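Speaker notes
Benedicta Akolgo, Vallness Housing Trust
Session 4: Furnished lettings and the move-in standard
Delivered 2 Dec 2023

Opening (slide 1)

Good morning, and thank you to the Ametepe Foundation for the invitation. I have been asked to speak on the furnishing of supported rental homes, and in particular on the standard the Trust adopted in September. I will take questions at the end. Printed copies of the standard are on the table by the door.

[Pause. Check that the slides are showing on both screens.]

The Trust manages 1,473 homes across the Vallness and Kiratano districts. Until this year, 200 of those homes were let with furniture. The rest were let empty, with a grant of a fixed amount paid to the tenant after the first month.

The grant was well meant. In practice, it reached people after the weeks when they most needed it. Our tenancy officers reported tenants sleeping on floors, borrowing at high cost, or buying large items that could not be carried up the stairs. Several tenants gave up their homes before the payment arrived.

Why the standard was written (slide 2)

The Board asked for a single written standard that would apply to every new letting. It was to be short enough for a tenant to read in one sitting, and plain enough for a contractor to price.

We began with a survey of 100 tenants in furnished homes. They were asked what they used every day, what they had moved out of the way, and what they had paid to replace. The beds were generally liked. The armchairs were not. A large share of tenants had put the armchair in a hallway or passed it to a neighbor.

The most frequent request was for a proper table. Tenants eat at it, fill out forms at it, and help children with schoolwork at it. The old furnishing list offered a folding table only.

[Slide 3. Read the two tenant comments aloud, slowly.]

"I had nowhere to put my papers, so I kept them on the bed."

"The table folded up by itself twice. I stopped using it for dinner."
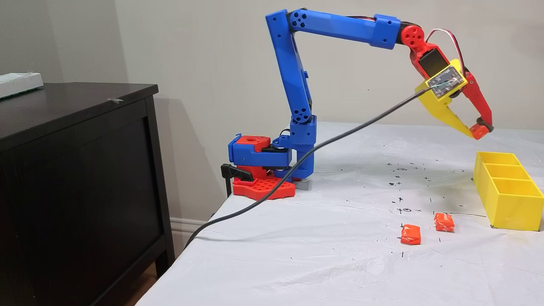
Storage was the second subject on which tenants spoke at length. The former list supplied one hanging closet per bedroom and no drawers, and families kept folded clothes in bags. The standard now calls for a chest of drawers or a dresser in each bedroom, fixed to the wall where young children live in the home. Dark brown wood, like the dresser to the left of the table on the slide, remains the finish most tenants choose when they are offered a choice. We therefore ask suppliers to quote for it as well as for white. Tenants may also decline any item before delivery, and the record of that decision is kept on the tenancy file.

Cost and supply (slide 5)

The Trust holds a supply agreement with Tredusia Furnishings for a term of three years. The agreement covers delivery, assembly, and the removal of packaging. Assembly was a separate charge under the former arrangement, and many tenants were left with flat boxes and no tools.

The start-up budget allows for the purchase of 1,000 items, held in the Kiratano store. Items returned in good condition are cleaned, inspected, and offered again at no charge. Mattresses are excluded from reuse.

[If asked about service charges: furniture is not included in the service charge for existing tenants. Refer detailed questions to the finance office.]

Matters still open (slide 6)

Two points have not been settled. The first is ownership. At present the furniture becomes the tenant's property after one year - a rule that tenants support and our auditors have asked us to review. The second is floor covering. Most homes are still let with bare floors, and a rug does not answer the problem of noise between apartments.

The Board will consider both points at its spring meeting. Written comments from partner organizations are welcome before then and should be sent to the lettings office.

[Move to questions. Leave slide 6 on the screen.]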